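The Weight of a Lining

When a tailored coat fails, it generally fails from the inside. The outer cloth may have decades left in it when the lining splits at the armhole, pulls away at the centre back, or shreds along the pocket edge. Most owners take this as the end of the garment. Delyth Howells takes it as a fault in the specification.

Howells trained as a pattern cutter and now runs Druseo, a workroom that drafts, cuts and replaces linings for other people's coats. The labels that send her work prefer not to be named, and she does not name them. The workroom has no shop window and no collection of its own. On June 26, 2018 it delivered its first full production order, 333 linings for a single-breasted wool overcoat, and it has worked on the same footing since: small orders, one type of component, no outerwear.

The technical argument is simple. A lining has less stretch than the cloth it sits behind, and it is usually cut from a pattern obtained by trimming down the outer pieces. If the trimming is too keen, the lining carries load that should be carried by the wool. Each time the wearer reaches forward, the back seam is put under tension, and the thread cuts into the weave. Howells adds a pleat at the centre back, which is normal practice, and raises the underarm of the lining above the underarm of the coat, which is normal practice in bespoke work and uncommon elsewhere. The raised underarm lets the sleeve lining pass over the seam allowance without being dragged down by it.

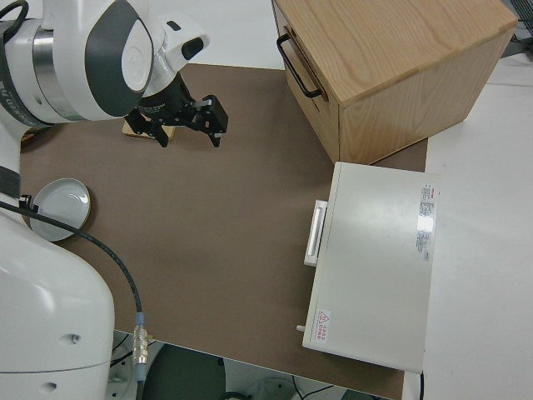
Sleeve linings are where Howells spends most of her drafting time. The sleeve of a coat is set with ease, meaning that the sleeve head is longer than the armhole it joins, and the surplus is shrunk away with steam. Lining fabric will not shrink in the same manner, so the surplus must go somewhere else. On the white robot arm here, the upper section comes down to a rounded joint and the wrist carries on below it, and a sleeve drafted for that shape would need its length at the outside of the bend and very little at the inside. A human elbow makes the same demand less plainly. Her two-piece sleeve lining therefore has a longer back seam than the standard block, with the extra length eased in across a short distance above and below the elbow. On the hanger it looks slightly untidy. In wear it does not bind.

The choice of fabric is a separate matter. Viscose twill is the usual material for the middle of the market. It is cool, takes dye evenly, and loses strength when damp, which is a disadvantage in the one part of a coat that meets perspiration. Cupro behaves better in use and is harder to cut, as it slides on the table and has to be laid between sheets of tissue. Polyester is strong and cheap, and holds static. Druseo keeps all three and will quote for any of them, although the workroom's notes for clients recommend cupro for the sleeves and viscose twill for the body, joined at the armhole where the change cannot be seen.

Much of the cupro comes through Valdemar Hjaltested, a cloth merchant who took over the old Besico stock and kept the name on the labels. Besico had been buying ends of rolls for years without much of a system. Hjaltested's first job was to unroll, measure and record them. Some lots had faded along the fold and were sold for toiles. Others were sound but too narrow for a modern lay plan, having been woven for hand cutting.

"A narrow cloth is not a poor cloth," he says. "It was made for a different table."

Howells redrew her body lining in five panels to suit it. The additional seams add sewing time but permit a closer lay, and the saving in fabric very nearly pays for the labour. 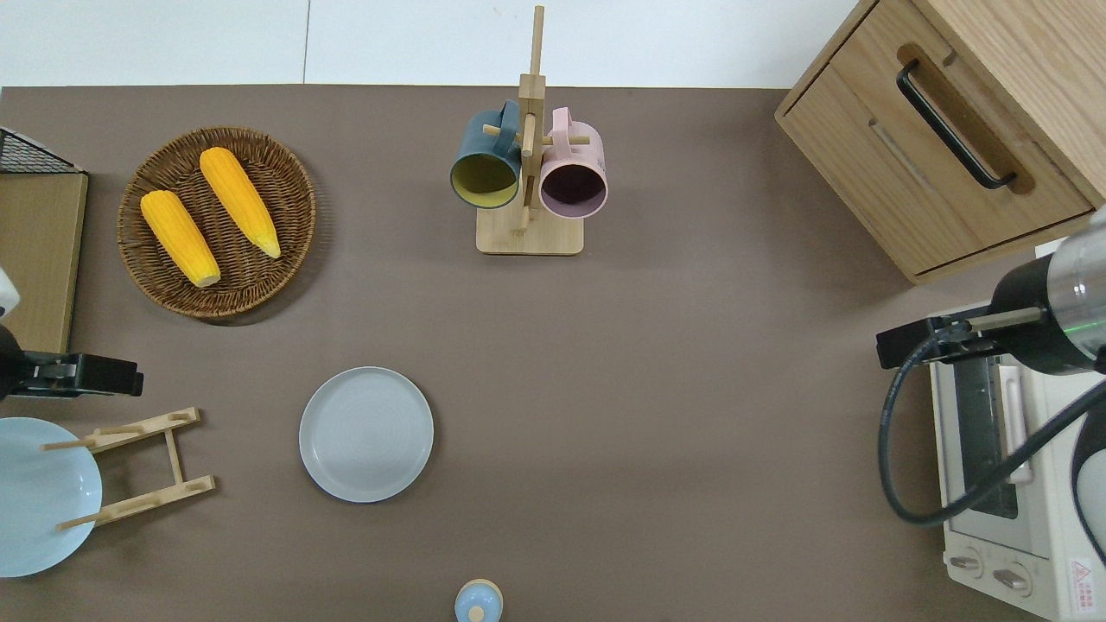
The two of them agree on little else. Hjaltested would like the linings to be seen. He has a lot he calls Cervantes, a heavy bronze satin with a fine rib, and he believes that customers who are shown a good lining will pay for it. Howells regards satin as a finish for people who keep their coats open. The floats in the weave catch on watch straps and rough knitwear, and once a float has been pulled the mark stays. She has used Cervantes twice, both times for the facing side of an inner pocket, where it is backed with silesia and takes no strain.

Pockets account for a good share of repairs. The inner breast pocket is often cut straight into the lining, with a welt of the same fabric and a square of fusible behind it. A telephone pulls at the lower corners until the fusible parts from the lining, and a hole follows. Druseo sets the pocket into an extension of the wool facing, so that the weight hangs from the outer cloth. The alteration takes a few minutes at the cutting stage. Made afterwards, it involves removing the whole of the front lining.

A second pattern, called Levier, was drafted last September for raincoats. It hangs free at the hem and is attached only at the neck, facings and cuffs, with short thread chains holding it to the side seams. The purpose is to let the shell dry. A lining bagged out and sewn down all round keeps moisture in the hem, and the interfacing there will eventually bubble. Early samples had chains of 100 millimetres, which allowed the lining to drop below the coat when the wearer sat down. They have been shortened by half.

Private customers are accepted between orders. The procedure is the same in each case. The old lining is taken out in one piece if possible, pressed flat and compared with the coat. It is not used as a pattern, as it will have stretched in some places and been repaired in others. Howells measures the coat itself from the inside, marks the shoulder point and the elbow line in chalk, and drafts afresh. The old lining is returned in a paper bag with the finished garment, labels attached. A few customers have asked for their labels to be sewn into the new lining, and this is done by hand without charge.

The ledger stood at 818 relinings at the last stock check, private and trade together, not including the production orders. The entries give the fabric, the thread, the date and the cause of failure. Armhole strain is the most frequent, followed by pocket tears and then by hem wear at the back vent. Moth appears seldom. Howells has begun sending a summary of these entries to the labels that place orders with her, along with suggested changes to their blocks. Two have altered the depth of the back pleat. One replied that its customers did not keep coats long enough for the question to arise.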